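Washer Drive Wraps Up, and We Beat Our Number

Aug 7, 2023

Well, we did it! The hardware swap at the Villalobos branch closed its doors on the weekend and I'm still finding stray screws in my coat pockets. When we started planning this thing back in the spring I figured we'd be lucky to see 100 people come through. The clicker at the door stopped at 439, and that's with the parking lot half torn up and the bus running a detour past Homa Street.

If you missed it, the idea is pretty simple. You bring the jars and coffee cans of odds and ends that have been sitting in your garage, you dump them on the sorting tables, and you go home with the one thing you needed and couldn't find at the store. A man who came in for a single mower blade bolt stayed four hours. I get it - I went in to unlock the side door and came home with a box of hinges.
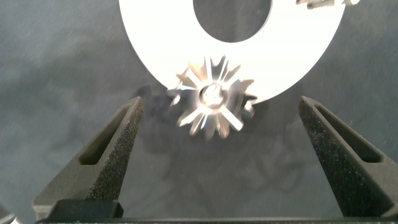

Halteris Tool Library - Repair and Reuse Team

The sorting crew logged 2,801 items by the time we swept up, and most of them already have new homes. The metal we couldn't match to anything went to the Torko scrap yard, and they paid us enough to cover the hall rental with a little left over for new drill bits (we go through a lot of drill bits). Thanks to everybody who hauled, sorted and wiped, and to the bakery for the two trays of rolls that were gone before I got near them.

A few things are still waiting at the front desk. We've got a pair of reading glasses in a green case, a kid's rain boot, and a very nice tape measure with initials scratched on the side. Come by during regular hours and tell us what the initials are and it's yours.

Next up is the small engine night in September. There's room for 11 people at the benches and the sign-up sheet is on the counter by the coffee pot. Bring gloves, and please drain your gas tank before you come in - the smell was in the carpet for a week last time!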